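Clarkville Shared Kitchen: frequently asked questions

Who can book the kitchen?
Anyone over 18 who lives or works in Clarkville. Small food businesses are welcome, but you must be registered with the council before you sell anything you make with us.

How much does it cost?
A half-day session is £20 and a full day is £38. Gas, electricity and water are included. The deposit is £98, paid once and returned when you stop using the kitchen.

How do I find you?
We are at 126 Zavitz Road, on the ground floor. The entrance is at the side of the building, past the bike racks. Parking on the street is limited to 2 hours until 6pm.

What equipment is provided?
Two ovens, a six-ring hob, a large mixer, pans, bowls and chopping boards. Please bring your own knives, tea towels and piping bags.

Can I leave ingredients between sessions?
Yes, if you book at least once a week. Dry goods must be in sealed containers with your name and the date of opening on the lid.
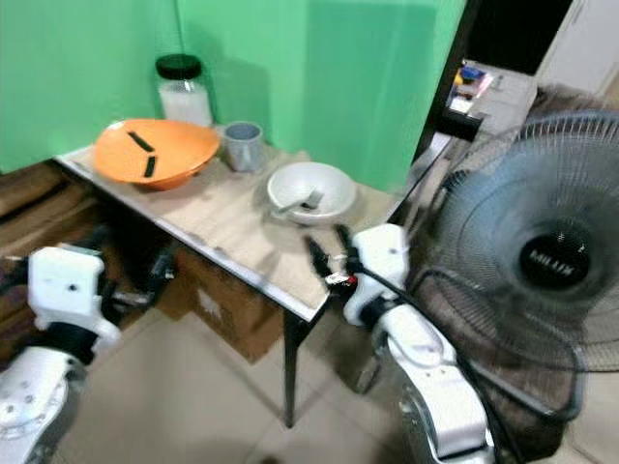 Chilled food can't be stored overnight. We check the fridges each morning and throw away anything left in them.

Do I have to clean up?
Yes. Allow half an hour at the end of your session for washing up, wiping surfaces and mopping the floor. If we have to clean after you, the charge comes out of your deposit.

Can I cancel?
You can move or cancel a booking up to 2 days before. After that the full fee applies - this includes illness, I'm afraid.

Are you open all year?
We close for deep cleaning during the first week of November.

Who do I contact?
Bookings are handled by Conceição Barros. Use the form on the contact page, or ring the office between 9am and 1pm.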